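Lista de revisión de la mesa de montaje y del tablero de ensamblaje
Sala Trindade, 22 de diciembre de 2022
Revisión hecha por: Clémence Carré

Nota antes de empezar. El español no es mi lengua materna, pido disculpas si alguna palabra no es la correcta. He seguido el orden de la hoja de septiembre para que se pueda comparar punto por punto. Donde pone "Conforme" no hay que hacer nada. Donde pone "Pendiente" hay un comentario y una persona o un puesto que debe responder.

1. Mesa

1.1 Estabilidad de la mesa: Conforme.
Comentario: he empujado desde las cuatro esquinas y no se mueve. En septiembre una pata no tocaba bien el suelo, ahora está ajustada.

1.2 Superficie limpia, sin polvo ni restos de adhesivo: Conforme con observación.
Comentario: sobre el color negro se ve poco la suciedad oscura. Recomiendo pasar la mano y también mirar con una lámpara desde el lado, muy baja. Así encontré un resto de cinta que desde arriba no se veía.

1.3 Cantos sin astillas ni partes cortantes: Conforme.

1.4 Objetos ajenos a la tarea (vasos, teléfonos, herramientas personales): Conforme.
Comentario: al momento de la revisión no había ninguno. Ruego que se mantenga así también en el turno de la tarde.

2. Cortina de fondo

2.1 Fijación de la barra superior: Conforme.

2.2 Distancia entre la cortina y cualquier fuente de calor: Conforme.
Comentario: la lámpara de pie que estaba detrás fue retirada. No se debe volver a poner en este lugar.

2.3 Etiqueta del tratamiento contra el fuego: Pendiente.
Comentario: no he encontrado la etiqueta en la tela. El proveedor, Selivar, dice que la envió separada con la factura. Hay que buscarla y coserla o graparla en el borde de abajo. Mientras tanto he dejado una copia del correo en la carpeta.

3. Tablero de ensamblaje

3.1 Tablero apoyado completamente en la mesa: Conforme.

3.2 Placas blancas en relieve bien fijadas: Conforme con observación.
Comentario: una de ellas hace un pequeño ruido cuando se presiona, pero no se levanta. No la he desmontado. Se vuelve a mirar en la próxima revisión.

3.3 Contornos negros impresos legibles: Conforme.
Comentario: los contornos son finos y se gastan si se limpian con alcohol. Usar solamente un paño un poco húmedo con agua. Si un contorno ya no se lee, no repasarlo con rotulador, porque la línea queda más gruesa y después la pieza parece mal colocada aunque está bien.

3.4 Posición del tablero marcada en la mesa: Pendiente.
Comentario: el tablero puede estar un poco girado y cada persona lo deja de otra manera. No es un peligro, pero complica comparar un montaje con otro. Propongo dos marcas pequeñas en la mesa, en esquinas opuestas. Espero la opinión de los que trabajan con él cada día.

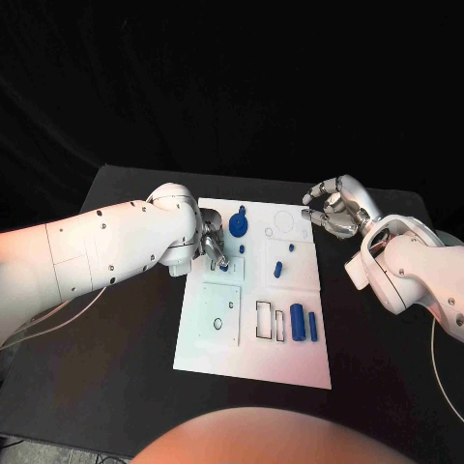

3.5 Piezas azules sin grietas ni rebabas: Conforme con observación.
Comentario: las he pasado una por una entre los dedos. He apartado dos que tenían rebaba en un canto y las he puesto en la bolsa de rechazo. Las piezas de repuesto son de Drisden y vienen del mismo lote.

3.6 Las piezas entran en su sitio sin forzar: Conforme.
Comentario: si una pieza no entra, se saca y se gira. No se golpea nunca con el mango del destornillador.

4. Cables

4.1 Aislamiento sin cortes ni dobleces fuertes: Conforme.

4.2 Recorrido de los cables claros sobre la mesa y en los laterales: Pendiente.
Comentario: es el punto que más me preocupa. Un cable suelto encima de la mesa puede engancharse con el tablero cuando alguien lo mueve, y el que cuelga por el lado se puede enganchar con una manga. Pido bridas o un canal con tapa, dejando suficiente longitud para el movimiento. El plazo son 5 días laborables. Responde el puesto de mantenimiento.

4.3 Regleta fuera de la zona de paso: Conforme.

5. Zona de trabajo y personas

5.1 Nadie mete las manos sobre el tablero con el equipo en marcha: Conforme.
Comentario: he preguntado a las personas del turno y todas conocían la norma.

5.2 Parada de emergencia accesible y probada: Conforme.
Comentario: probada dos veces, con buen resultado las dos.

5.3 Tornillos visibles de las carcasas apretados: Conforme.
Comentario: comprobados con el equipo sin tensión. Ninguno giraba con la mano.

5.4 Registro de ciclos actualizado: Conforme con observación.
Comentario: el cuaderno indica unos 3.000 ciclos desde el último mantenimiento, pero faltan las firmas en una página. Por favor completar.

6. Documentación

6.1 Instrucciones de montaje en la versión vigente: Conforme. Es la versión del proyecto Coltumum, la anterior está retirada.

6.2 Hoja de limpieza visible: Pendiente. Estaba dentro del cajón. Se debe colgar al lado de la puerta.

Resultado general: se puede continuar el trabajo. El punto 4.2 tiene prioridad sobre los otros pendientes. Cuando esté hecho, avisarme para que pase a firmar.

C. Carré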